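Archives > web-ops list > February > Re: Redirects after the catalog move

From: Chin-lung Poon
To: web-ops
Subject: Re: Redirects after the catalog move

Jeanie Drummond wrote:

> We are moving the Dristhorpe store off Skotex at the end of
> February. The old product URLs are all of the form
> /item.php?id=NNNN and the new ones are /shop/category/name.
> There are nearly 3,000 of them. The client would like to send
> everything to the new front page and be done with it. Is
> there any harm in that? Also, does the Ustetti importer keep
> the old ids anywhere, or do I have to match by product name?
>
> Jeanie

Yes, there is harm in it. A search engine that finds a few thousand product pages all redirecting to the front page will usually treat them as missing, and the client loses whatever the old pages had earned. People following an old link land on a page that doesn't mention what they clicked on, and most of them leave.

The importer does keep the ids. They go into a field called legacy_ref, which is hidden in the admin screens but included in the full CSV export. Don't match by name. On the Cheng job we tried that first and had to throw the results away, as the same name had been used for different sizes of one product.

What I would do, in order:

1. Export the new catalog with legacy_ref and build a two-column map, old id to new path. Sort on the id and check for duplicates before anything else.

2. Load it as a lookup table in the server config. Separate rewrite rules will work, but past 1,000 or so they get slow to reload and hard to read. The id is in the query string, so a plain path match won't see it.

3. Use 301, with no chains. If Skotex was already redirecting an older set of URLs, point those straight at the final address.

4. For discontinued products, redirect to the parent category if there is a close one. Otherwise return 410. The front page is the wrong target for these as well.

5. Move the image files to the same paths they had before, if the new host lets you. Alt text does not survive the import and has to be reloaded from its own sheet. Test with one listing first.

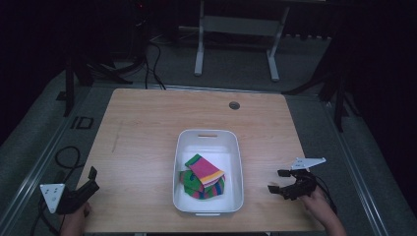

6. Crawl the old URL list against staging, then again an hour after the DNS change. Log anything that isn't a 301 or 410. On Cheng the second crawl found 3 bad rows, all with a trailing space in the id column.

Keep the map live for at least a year. It costs next to nothing to serve.

One thing I don't know is whether the Dristhorpe host allows lookup tables on the shared plan. If it doesn't, the redirects can be done in the application - slower, but fine at that traffic level. Can you post the server version?

Chin-lung

Contact the list owner | Copyright remains with the individual posters | Back to top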